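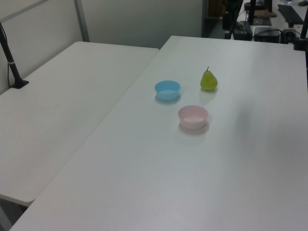 IKHOLM, December — The town library's draft policy on shared meeting space runs to two pages and sets one number that deserves more argument than it has received. A room may be reserved for a minimum of 60 minutes, in whole increments of the same length. I think the increment is wrong, and I think the reasons it is wrong apply to most places that lend rooms by the hour.

Start with what a reservation is. It is a claim on a block of time made before the length of the task is known. People who can't predict the length of a task round up. If the smallest unit is an hour, a meeting expected to run an hour and ten minutes is booked for two. The unused fifty minutes are invisible in the booking record, which counts the room as occupied. A manager reading that record sees high demand and concludes that the building needs more rooms.

The library's own log shows the effect. Marjan Sharifi, who prepared the figures for the draft, compared 881 reservations with the door counter and found that the median group left well before its slot ended. The draft cites the total number of reservations as evidence of pressure on the space. It does not cite the departures. Both numbers came out of the same spreadsheet, and only one of them reached the text.

The usual defense of the long increment is administrative. Fewer slots mean fewer handovers, and each handover costs staff time: a key, a wipe of the tables, a reset of the chairs. This was a fair point when bookings were kept on paper. Skuvex, the scheduling software the library already pays for, handles quarter-hour slots without any change to the license. The staff cost of a handover depends on how many groups use the room in a day, and if that number goes up, the room is doing its job. Counting it as a loss gets the accounting backward.

A better objection comes from Zohreh Asadi, who runs the language circle at the Ondcombe branch. Short slots favor people who know exactly what they need. A group of beginners, some arriving by bus, loses the first part of any slot to getting settled. Cut the unit to fifteen minutes and a practiced user will fill every gap in the calendar, leaving the slower groups with fragments. I accept this. It argues for keeping long blocks available, and that can be done with a minimum reservation of thirty minutes, quarter-hour steps after that, and a limit on how many separate short bookings one cardholder may hold in a week.

The other remedy is release. Anyone who leaves early should be able to give back the rest of the slot from the door panel, and the time should appear as open at once. The Krajewska branch tried this on one room. Use of the release button was low until the staff moved it to the first screen, and then it became ordinary. Design of this kind costs very little. The draft instead proposes $4,000 for a partition to divide the large room, on the theory that two rooms relieve pressure better than one.

They may. But a partition is hard to remove, and a booking rule can be changed in an afternoon. The cheap and reversible measure should be tested first, for one season, with departures logged alongside reservations and both published. If the rooms are still full at that point — full of people, as measured at the door — the library will have a case for the partition, and I would support it.

Comments on the draft are accepted at the front desk until the end of the month.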